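I nearly didn't go. It was a Saturday, it was drizzling, and the open day at Turkby was on the sort of industrial estate where every unit looks like every other unit and the satnav gives up at the roundabout. But I'd been moaning about robots for weeks (my brother-in-law sent me one too many of those clips where a machine does a backflip) and I thought, well, if you're going to have opinions you might as well go and look at the things.

I'd booked back in March and forgotten about it. There were 70 tickets and I was number 62, which tells you how close I came to missing out. You got a sticker with your first name on it, a cup of very strong tea and a little map. I followed the map wrongly and saw the loading bay first, twice.

Now, I expected the arm to be the main event. They've got one they call Dollik, and it was set up to put mugs on a shelf. It did it, too. Very smoothly, very slowly, and the children at the front loved it, and I clapped along with everyone else. But after a few mugs I'd had enough, and I wandered off to the other end of the building, where hardly anyone was standing, and that's where I spent the rest of the afternoon.

What they had there was the teaching. A person picks up a gripper, the same sort of two-fingered hand the robot will have, with a camera on it, and does the job themselves. Open the door, shut the door, pick up the cup, put down the cup. The camera records it all and the robot learns from the recordings later. The chap running it told me one batch had taken them 13 sessions, and that was for a single kitchen job that my nephew could do before he could talk.

They let us have a go. I was dreadful! You squeeze the handle and the fingers close, simple enough, but your own wrist wants to do all sorts of clever things that you never notice until there's a lump of plastic on the end of it. I had nine tries at picking up a sponge and I was pleased with perhaps the last of them. My respect for sponges has gone up no end, and so has my respect for whoever has to do this all day.

And that's really my point, if I have one. All the talk about robots is about the robots. Will they take our jobs, will they fold our pants, will they rise up and so on. Hardly any of it is about the people with the grippers, and they're the ones who know how a door gets opened. Whatever Dollik can do with a mug, it can do because a human being did it over and over in a room with the curtains drawn. I'd like them to be thanked properly. I'd like them to be paid properly too, and I did ask about that, and got a friendly answer that didn't have a number in it.

I'm not being sour about it. I came away more cheerful about the whole business than I went in — it's hard to be frightened of something that has to be shown how a fridge works.

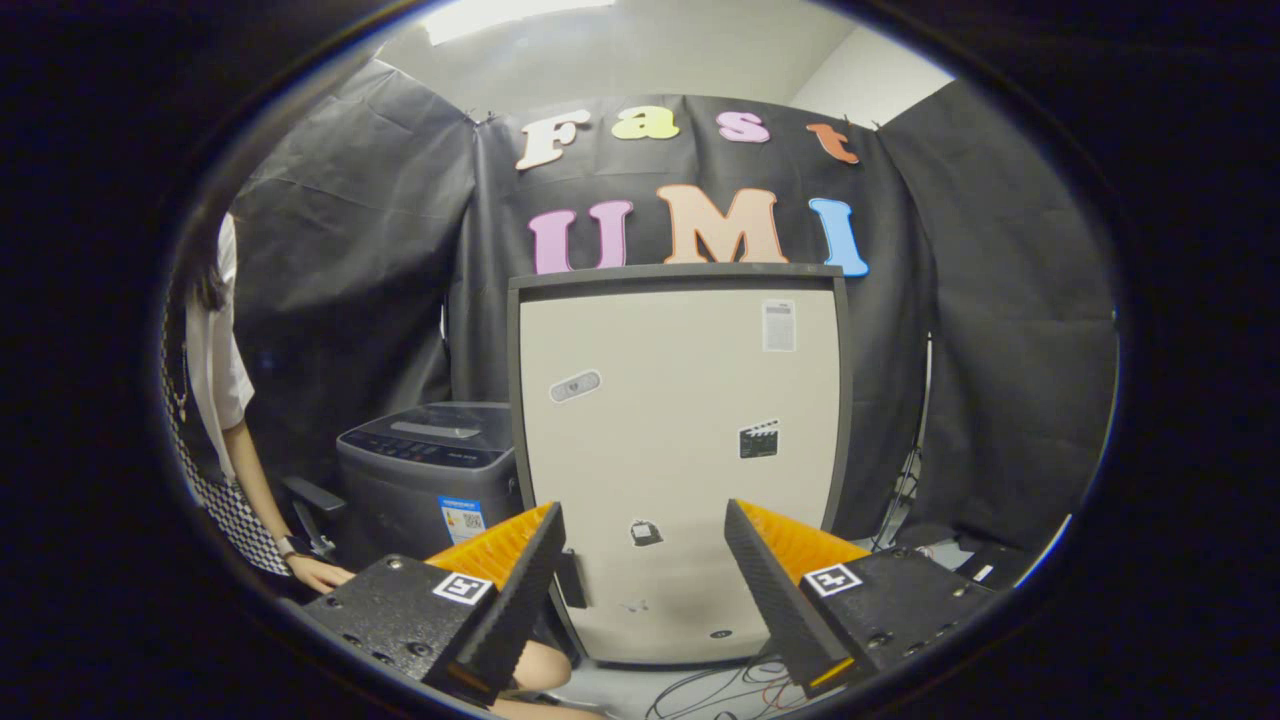 Ximena Pereyra read a draft of this and told me I was being soft. Her view is that the teaching is the bit we ought to worry about, and that once enough people have shown the machines how to do a job, the thanks will dry up along with the wages. She'd like anyone who records this stuff to get a share of whatever it earns afterwards, the way a session musician might hope to.

I think she's half right. A share sounds fair to me, though I can't picture how you'd work out whose bit of door-opening the robot was using on any given day. Where I part company with her is on the gloom. The people I met seemed curious about their own hands, and a couple of them said they'd started noticing how they hold a kettle at home. I've been doing the same. I caught myself on Sunday opening the cutlery drawer with one finger and thinking, how on earth would you show anybody that?

There's another open day planned at Barrientos, across town, and I've put my name down. If you go to one of these, do have a look at the arm, but then go and find whoever's holding the gripper and ask them what the hardest thing has been. Mine said lids.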